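08/10/2026
Por Titilayo Amadi

El estudio Plutier publicará en noviembre la actualización gráfica de Tristalside, su simulador de gestión doméstica y hostelera. La nueva versión sustituye por completo el sistema de iluminación y añade compatibilidad con Vulkan en equipos de sobremesa. Chinyere Bassey, directora técnica del proyecto, recibió a esta redacción para explicar el alcance de los cambios y los criterios que los han guiado.

Bassey quiso precisar desde el principio que no se trata de una secuela. «El juego es el mismo y las partidas guardadas se conservan íntegras», señaló. «Lo que cambia es la manera en que el motor reparte el trabajo entre el procesador y la tarjeta gráfica». El motor, denominado Kido, se desarrolló internamente para el primer título de la compañía y, según reconoció la directora, arrastraba decisiones tomadas para un tipo de hardware que ya casi no se vende.

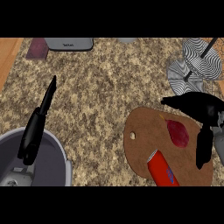

Tiempo de lectura: 3 minutos

La consulta más frecuente entre los usuarios se refiere a los requisitos mínimos. Bassey confirmó que se mantienen sin variación para quienes continúen utilizando el modo clásico, que seguirá disponible en el menú de opciones. El modo nuevo exigirá una tarjeta con 2 GB adicionales de memoria respecto a la configuración actual. «Hemos preferido conservar ambos caminos durante un tiempo – con el coste de mantenimiento que ello supone – antes que dejar fuera a una parte de la comunidad», afirmó.

La fase de pruebas cerrada contó con 2.038 participantes y generó 388 informes de error, de los cuales 260 estaban resueltos en el momento de la entrevista. La mayor parte de los pendientes afecta a configuraciones con dos monitores de distinta frecuencia de refresco. La directora no quiso comprometer una fecha para su corrección, aunque aseguró que ninguno de ellos impide completar una partida.

Preguntada por los materiales, Bassey explicó que el equipo ha rehecho la respuesta a la luz de la piedra, la madera y los metales. Anteriormente, cada superficie llevaba parte de la sombra pintada en la propia textura. «Funcionaba mientras el jugador no moviera las lámparas», admitió. «En un juego cuyo principal atractivo es redistribuir las habitaciones, era una limitación difícil de defender».

El rendimiento con varias tarjetas gráficas queda fuera de esta actualización. El estudio evaluó la posibilidad a comienzos del desarrollo y la descartó por el reducido número de equipos que se beneficiarían. Tampoco habrá, por el momento, versión para consolas.
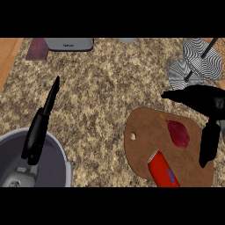
Narayanan Raju sostiene, por su parte, que la supresión del soporte para varias tarjetas debería haberse comunicado antes, y que «quien compró el juego con esa expectativa merecía leerlo en una nota oficial y no en un foro». Bassey aceptó la observación y anunció que Plutier publicará en adelante un resumen técnico con cada versión.

En cuanto a las modificaciones creadas por los usuarios, la directora indicó que las de mobiliario funcionarán sin cambios, mientras que las que alteran la iluminación deberán adaptarse. La documentación necesaria se distribuirá junto con la actualización. El paquete Hrnčiar, dedicado a la cerámica y uno de los más descargados, ya ha sido convertido por sus autores.

La actualización será gratuita para todos los propietarios de Tristalside. Los usuarios que deseen permanecer en la versión anterior podrán seleccionarla desde las propiedades del juego en su biblioteca.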